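Home News Business Sports Obituaries Contact
Search this site Enter keyword Go

FOR IMMEDIATE RELEASE
May 2, 2025

Mustum Opens Washroom Repair Desk at Ata Street Store

USTOROV - Mustum, the plumbing supply and repair company, has opened a repair desk for household faucets and washbasins at its Ata Street store. The desk takes walk-in customers during regular store hours and does not require an appointment.

Customers can bring in a faucet, cartridge, drain fitting or shutoff valve and have it checked while they wait. Small jobs such as new washers and O-rings are done on the spot. Larger jobs are tagged and returned within two business days. There is no charge for the check, and the customer is given a written price before any work is started.

The store has carried parts for older fixtures for many years, but repairs were sent to the company's main shop across the river. A trial of the new desk began in January and handled almost 300 items. Most were dripping faucets, followed by slow pop-up drains and loose handles.
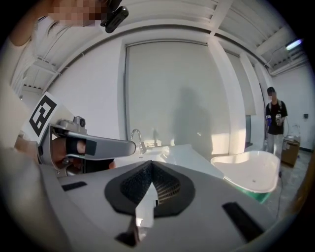
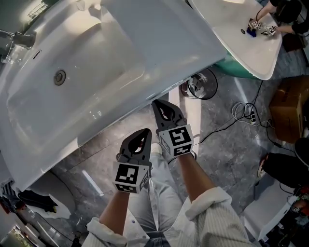 Faucet, left; white washbasin, right.

Mustum has also signed a supply agreement with Sfeir, a maker of replacement cartridges and seals. Under the agreement, the Ata Street store will stock 1464 separate Sfeir parts, including sizes for two-handle faucets that are no longer sold new. Parts not on the shelf can be ordered at the desk.

For faucets that cannot be removed, the store will continue to book home visits. The visit fee is unchanged and is taken off the bill if the repair goes ahead. Landlords and building managers with several units may ask for a single visit covering all of them.

The company asks customers to shut off the water supply before removing any part and to bring every loose piece, including screws and worn washers. A photo of the fixture in place is helpful when the model is not known.

The repair desk is at the rear of the store, past the pipe counter. Parking is available behind the building, with the entrance on the alley side.

Media contact: Mustum, Ata Street store, Ustorov

3 Comments

drip_drip: Does this cover tub faucets too or only bathroom sinks? Mine has been leaking all winter.

Northside Renter: Took a cartridge in during the trial. They matched it in a few minutes and it fit fine.

pipewrench58: Glad somebody still carries the old two-handle stems. Parking back there is tight if you drive a truck.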